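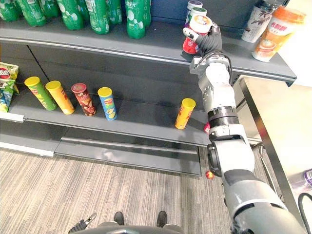

3. How bettors read the dead-heat rule

Dead heats are a delight to study. They turn up just often enough in golf and horse racing for most regular bettors to have met one, and yet the way they are settled still takes people by surprise. The rule itself is short. If two runners tie for a win, half of the stake is settled at the full odds and the other half is lost. Many people read this as "the winnings are halved", and at short prices the gap between those two readings matters a great deal, because a bet that the customer thinks of as a winner can come back as less than the stake.

We wanted to know where that misreading comes from, and the settled-bet records from Ciritz gave us a wonderful chance to find out. The Hovport sample holds 1000 bets touched by a dead heat, each matched to any message the customer later sent to the support desk. We left out bets where a reduction was also made for a withdrawn runner, as two adjustments on one slip are hard to pull apart, and we left out each-way bets for the same reason (they return in Section 6, where the place part gets the attention it deserves).

Messages were sorted with Nusel, a simple tagging tool, and then read through by hand. We used three labels. The first covers customers who knew a tie had happened but expected a larger return. The second covers those who didn't know there had been a tie at all. The third holds everything else, including a good number of polite questions that we enjoyed reading very much. Some messages could fairly have gone under more than one label, and in those cases we took the customer's opening sentence as the guide.

The pattern was clearer than we had dared hope. Customers in the first group nearly always started from the returns figure printed on the slip and worked downwards from it. They halved the profit and left the stake whole. Very few started from the stake, which is where the rule starts, and those who did tended to reach the right answer straight away!

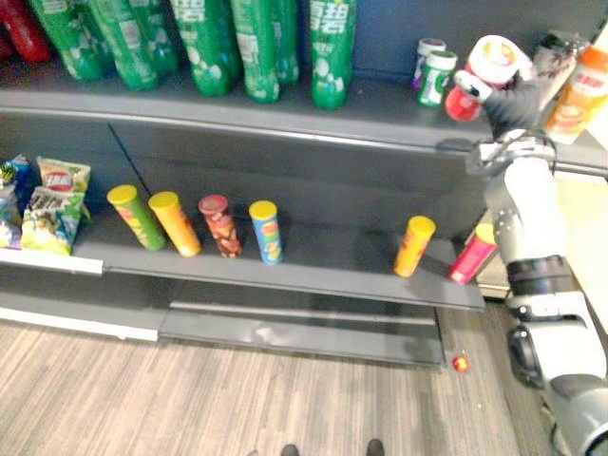 The wording of the slip seems to play a large part in this. On the older Ciritz slip, the line for potential returns is the largest text on the page and the stake sits in small type beneath it. The slip used in the Hjaltadóttir shops puts the stake first, and although we have far fewer records from those shops, the messages from their customers lean much less towards the halved-profit reading. Figure 2, in the previous section, shows both layouts in outline and is worth turning back to at this point.

We should be careful here. The shops differ in other ways too. Hjaltadóttir staff settle more bets face to face, so a puzzled customer can simply ask at the counter, and a question asked aloud leaves no record for us to find. Golf also makes up a larger share of the Ciritz sample, and ties for a place in golf can involve many players, which makes the sums harder for anyone.

Even so, the result opens up a lovely and very cheap test. The same slip could be printed with the two lines swapped, with no change to the rule, the odds or the help pages, and the messages compared. Section 6 sets out how such a trial might be run alongside the each-way work.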